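Wallcovering Conservation Technician (Fixed Term)
Hokstead House Collections, Neltmont
Posted Aug 30, 2018
Reference: 979

Position summary

Hokstead House Collections seeks a full-time technician to work on the survey, stabilization and rehousing of its printed wallcoverings. The holdings consist of 136 boxed lots of rolls, offcuts, sample books and panels removed from houses in the Neltmont area. Most of the material is machine-printed paper. A smaller part is early vinyl-coated stock, and there are some hand-blocked borders.

The post is fixed term for 2 years, 40 hours per week, based at the Bíró Building in Neltmont. It reports to Gunhild Ravn, Head of Paper and Surfaces. The technician will work daily with Benedek Pap (storage and rehousing) and will supply data to Triin Stankevičius, who maintains the collection database.

Background

The wallcoverings were acquired in three transfers, each with its own numbering system. The first transfer was cataloged by manufacturer, the second by the house of origin, and the third was not cataloged. Condition records exist for part of the first transfer only, and these use terms that are no longer in our vocabulary. The technician will bring all lots to a single standard before the material moves to the new store.

A large share of the third transfer is large-scale floral and foliage papers with dark grounds. These are among the more difficult items to assess. Dark grounds tend to show abrasion and handling marks readily, and the heavier ink layer can crack along old roll lines. Pattern matching is also slower on large repeats, where a single offcut may not contain a full repeat in either direction.

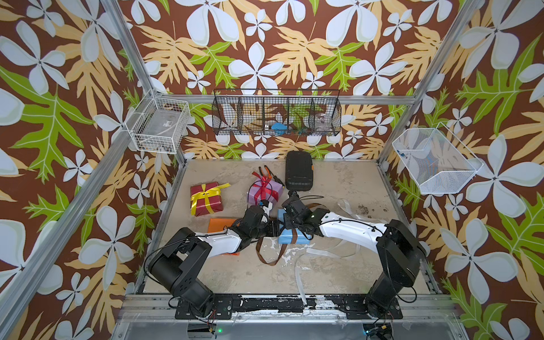
Repeat length, match type and selvage information must be recorded for every lot where they can be determined. Where they cannot, the record should give the largest measurable section and state that the repeat is incomplete. Estimated repeats are not entered in the database. The same rule applies to color: names are taken from our controlled list, and the ground color is recorded separately from the printed colors.

Duties

The technician will:

Examine each lot and complete a condition record, including support, ground, print layer, adhesive residue and previous repairs.

Surface clean stable items with soft brushes, low-suction vacuum and cosmetic sponge. Items with friable or flaking media are to be set aside and referred to the Head of Paper and Surfaces.

Carry out minor tear repair using wheat starch paste and Japanese tissue, following the written procedure.

Reduce distortion in rolled papers by controlled humidification and pressing. Vinyl-coated items are excluded from this step.

Spot test adhesives and inks before any use of moisture, and record the test location on the object diagram.

Prepare wide-diameter cores, interleaving and wraps to the dimensions supplied by the storage team.

Photograph each lot before and after treatment, with scale and color target.

Enter all records in Skinel, our collection database, within the week in which the work is done. Training in Skinel will be given during the first month.

Required qualifications

A certificate, diploma or degree in paper conservation, book conservation, collections care or a closely related field. Applicants without a formal qualification will be considered if they can document equivalent bench experience in a museum, archive or private studio.

Working knowledge of paper types, common printing processes and the behavior of water-based adhesives.

Experience writing condition reports in a fixed format.

Good color discrimination. A standard color vision test is given at the interview stage.

Ability to lift boxed rolls and to work standing for extended periods. Long rolls are always moved by two people.

Desirable qualifications

Experience with removed wallpapers, including layered samples still attached to lining paper or plaster.

Familiarity with the identification of arsenical and lead-based pigments, and with the handling rules that apply to them.

Practical experience of paperhanging. This is useful in reading seams, overlaps and trim lines, and applicants with a trade background are encouraged to apply.

Reading knowledge of Hungarian. Some of the sample books in the second transfer are annotated in that language.

Working conditions

The bench area is on the ground floor with north light and local extraction. The store is kept cool, and a work jacket is provided. Gloves, respirators and eye protection are issued on the first day – respirator fit testing is required before any work on green papers. The building is accessible by ramp and elevator, except for the upper mezzanine, where no wallcoverings are kept.

Occasional travel to houses in the district may be needed when panels are offered to the collection. Travel time counts as working time.

How to apply

Send the following as a single document:

A cover letter of no more than two pages, addressing the required qualifications in the order given above.

A résumé.

Two sample condition reports, with the names of owners or lenders removed. At least one must concern a paper object.

Contact details for two referees, one of whom has supervised your practical work.

Applications go to Filippos Pappas, Personnel Office, Hokstead House Collections, Neltmont, and should quote the reference number. Technical questions about the post may be sent to Gunhild Ravn at the same address. Portfolios and loose samples should not be mailed. Applicants invited to interview may bring them in person.

Interviews will be held in late September and include a short bench exercise on non-collection material. The panel will consist of Gunhild Ravn, Benedek Pap and Zoltán Kerekes, Head of Collections. All materials for the exercise are supplied, but applicants may use their own hand tools.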